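I have a complaint about chairs, or at least it started out as one about chairs, and then it got bigger while I was doing the dishes.

My aunt left me her kitchen table when she moved to Jarnthorpe. It's an ugly thing, heavy as a cow, with a burn mark the shape of Florida at one end and a leg that's been glued more times than anybody kept track of. I've been told by several people who love me that I should replace it. I looked into it last December, and I came home so grumpy that I've been chewing on it ever since.

My grumpy opinion is this: we've stopped buying furniture that can be fixed, and we've talked ourselves into thinking that's our own idea.

The store I went to first was the big one out on Abernathy Road. Lovely lighting, free coffee, a table I really did like for $400. I asked the young man what I should do if a leg got wobbly. He was very sweet about it (he went and got a second young man) and between the two of them they told me I could file a claim and get a whole new table within the warranty period. The old one I could "dispose of responsibly." So I asked if I could just buy a leg. They looked at me like I'd asked to buy a single pea.

Now, I know the argument on the other side, because my friend Lucie Boychuk makes it every time I bring this up, and she makes it well. Lucie grew up in a house full of inherited furniture and hated all of it. She says a cheap bookcase is freedom. You can put it together in an evening, you can leave it on the curb when your lease is up, and you never have to feel guilty about Grandma's hutch. When she moved to Zorkudby she took two suitcases and a lamp, and she says it was the best day of her life. I believe her! I've moved that table of mine up a flight of stairs twice and I said words on the landing that I'd rather not put in print.

And there's money. A solid table from somebody who makes them by hand can run you $2,000, and most folks I know don't have that lying around for a place to eat cereal. I'm not going to stand here and tell a family with three kids and a car payment that they ought to be shopping for dovetails. That kind of talk makes me itch.

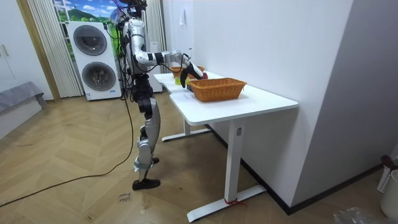

But cheap and fixable used to live in the same house, is what I keep coming back to. My grandparents didn't have fancy things. Their chairs came from a catalog and they were held together with plain screws, and when one went my grandfather walked to the hardware store and bought another plain screw. Floors were like that too. A herringbone wood floor, in a light color like the one in the photo, is as pretty as anything you can put under a desk, and if it's real solid wood you can sand it down and start over when the dog has had his way with it. Plenty of the wood-look flooring they'll sell you now has a printed picture of wood on top, and you can't sand a picture. You scratch it, you live with it or you rip it out.

I got all worked up about this in front of Mark Anthony Calimlim, who reupholsters chairs in his garage and has the patience of a saint. He had a dining chair upside down on the bench with its seat off. He showed me the corner blocks, which on an old chair are bits of real wood screwed and glued across the inside corners, and then he showed me the same spot on a newer one. Staples. Staples into something that crumbled when he pressed it with his thumb. He can't put a screw back into that, he told me, there's nothing in there to hold it. He turns away more chairs than he takes, and he feels bad each time, because people carry them in like a sick cat.

What got me was the price tag still stuck under that newer chair. $118. For one chair! That's not throwaway money, not in my house anyway. I could understand the staples on a $20 stool. I think a lot of us are paying middle prices for bottom-shelf insides, and we can't tell, because the insides are the one part the store doesn't show you.

So what would I like? I'm no lawmaker and I don't want to be one, but I'd like a label. We get one on cereal. Tell me what the thing is made of in words I know, tell me whether it comes apart, and tell me if I can buy a leg. If the answer's no, fine, print "no" on the tag and let me decide with my eyes open. Lucie could go on buying her curb bookcases with a clear conscience, and I could stop pestering young men with free coffee in their hands.

I'd also like it if we quit being embarrassed about mended things. There's a little café in Favach where every chair is different and half of them have a new rung that doesn't match the old ones, just pale wood next to dark, no effort made to hide it. I sat there for a whole afternoon with a piece of pie. I asked the owner if it was a look she was going for and she laughed at me - she said they kept breaking and she kept fixing them, and one day a customer told her it was charming, so she stopped buying stain.

I do want to be fair and admit I'm sentimental. My table is not a better table than the one on Abernathy Road. It's too big for the room, the drawer sticks in wet weather, and I've had roughly the same bruise on my hip for years from the corner by the stove. If it burned up tomorrow I'd probably cry and then enjoy the extra space.

Anyway, the leg went again last week. I bought a clamp and a bottle of wood glue, and I've had the whole business propped on phone books overnight. We ate supper on the couch, and I'm supposed to leave it alone until tomorrow morning, which I'm finding very hard to do.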